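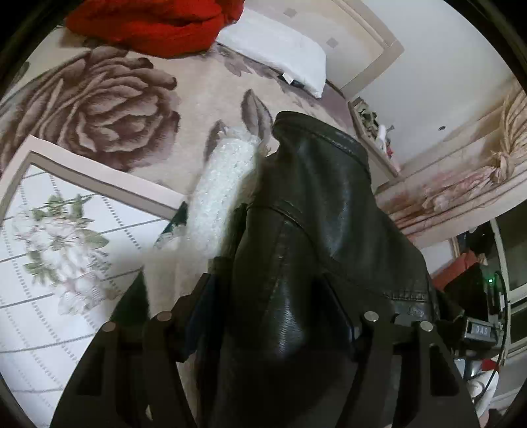 Gulska Wardrobe List - Digest, Issue 78

Subject: Re: Packing leather for a move

Hello all, and thank you for such a kind welcome back after my long silence. I've been meaning to answer the message below for a while, and since I have spent most of November with my own closet spread out over the bed, I suppose I'm as qualified as I will ever be!

An earlier message to the list said:

> We're moving to a smaller place and I have one good leather
> jacket, black, quite shiny, that I've had for years. The movers
> want everything in cartons. Can I fold it, or is that asking for
> trouble? Also, I have half a roll of bubble wrap left over from
> the dishes. Would it be all right to wrap the jacket in that? It
> seems a shame to waste it.

First of all, please keep the bubble wrap for the dishes. I know how tempting it is when the roll is standing right there next to everything else you have to pack (a roll like it is up on the flowered bedspread with the jacket as I write), but I wouldn't put it straight against leather. I did that once with a brown handbag, taped it up tight and forgot it on a shelf through a very warm summer, and when I opened it there were little round marks all over the front flap. Some of them faded after a few weeks in the open air. Some of them are still there, and I've stopped carrying that bag to anything nice.

What I use is an old cotton pillowcase, or a sheet if the pillowcase is too small. Wash it first without softener. If you want the padding as well, put the bubble wrap outside the cotton, and leave the ends open so the air can get in. A shiny finish seems to me to pick up marks faster than a dull one, so I would be a bit fussier with yours than with a suede or a plain brown.

As for folding, I would hang it if you possibly can. Ask the movers if they have a wardrobe carton with a bar across the top. Ours came from Skastetov, and they let us have two of them for the day and took them back empty, but I can't promise your people will do the same. Use a wide hanger, and don't squeeze it in between the winter coats.

If it really has to go flat, lay it on the bed face down with the sleeves straight, stuff the sleeves and the shoulders with plain white tissue, and bring the bottom up once over a rolled towel so that you get a soft bend and no hard crease. It goes in last, on top of the sweaters, with nothing over it. Please don't bunch it up and push it down the side of a suitcase, which my own dear family has been known to do with every jacket in the house. Leather that has been bunched keeps those wrinkles a good long time, especially near the seams, where it's thicker and doesn't want to lie down again.

While you have it out, go over the collar and the cuffs with a cloth that is barely damp, and let it dry well away from the radiator before it's wrapped. Check the pockets too - I found a peppermint in mine that had been there since before the last move, and it had made quite a home for itself in the lining. Look along the stitching while you're at it, and if a thread is coming up, get it seen to now. A small repair at Kusuma cost me 21 dollars last spring, and I had been putting it off for two years thinking it would be 40 or more.

When you get to the new place, unpack the jacket the first evening, even if you can't find the kettle. Hang it somewhere cool with some room on both sides and leave it alone for a few days before you decide it's ruined. Whatever you do, don't iron it.

Does anyone have a good word for the cloth garment bags from Wemix? I need one that's long enough for a coat, and the ones at our hardware store are all plastic.

Warm wishes to everybody, and good luck with the boxes.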